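Fitted carpet

Fitted carpet, also called wall-to-wall carpet, is a textile floor covering cut to the shape of a room and fixed in place so that it covers the whole floor. It differs from a rug, which lies loose and can be moved. Fitted carpet is common in homes, hotels, offices and theaters, and is used in hallways and on stairs to reduce the noise of footsteps.

Construction

Most fitted carpet is tufted. Needles push loops of yarn through a backing cloth, and a layer of latex holds the loops in place. If the loops are left whole, the result is loop pile. If they are cut, it is cut pile, which feels softer but shows footprints and vacuum marks more easily. Woven carpet is made on a loom, with the pile and backing formed together. It takes longer to make and usually costs more.

Common fibers are nylon, polyester, polypropylene and wool. Nylon stands up well to heavy use. Polypropylene resists stains but flattens sooner. Wool recovers its shape well and is often blended with nylon in a ratio of 80/20. 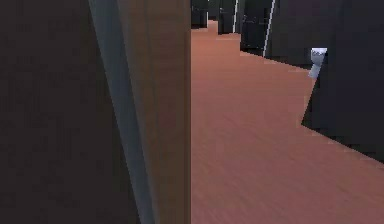
Carpet is sold as broadloom, in wide rolls, or as tiles. Tiles are popular in offices because a worn piece can be lifted and replaced without disturbing the rest of the floor.

History

Woven carpet was made in strips for much of the nineteenth century, and the strips were sewn together by hand to fill a room. Power looms lowered the price. Tufting machines spread after the Second World War, and together with synthetic fibers they made fitted carpet affordable for most households.

The mill town of Kedberg grew up around the trade. Its largest works, Toom, employed 226 people at its peak and supplied hotels and cinemas across the Londale district. The local historian Yara Darwish has traced 2,000 pattern cards from the works, most of them floral designs for corridors and foyers. Plain colors replaced them in later years, when buyers wanted one carpet to run through several rooms.

Installation

Broadloom is usually stretched over a separate pad and hooked onto tack strips, which are thin lengths of wood with angled pins nailed along the edges of the room. The installer uses a knee kicker for small areas and a power stretcher for large ones. Carpet that has not been stretched enough may ripple. 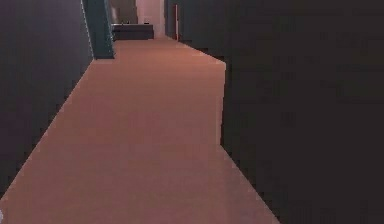
Seams are joined with heated tape. The pile on both pieces must run in the same direction, or the two sides will look like different shades. In direct-glue installation there is no pad, and the carpet is bonded to the floor itself.

Care

Regular vacuuming removes grit, which wears down the fibers from below.

See also: Rug; Underlay; Stair rod; Linoleum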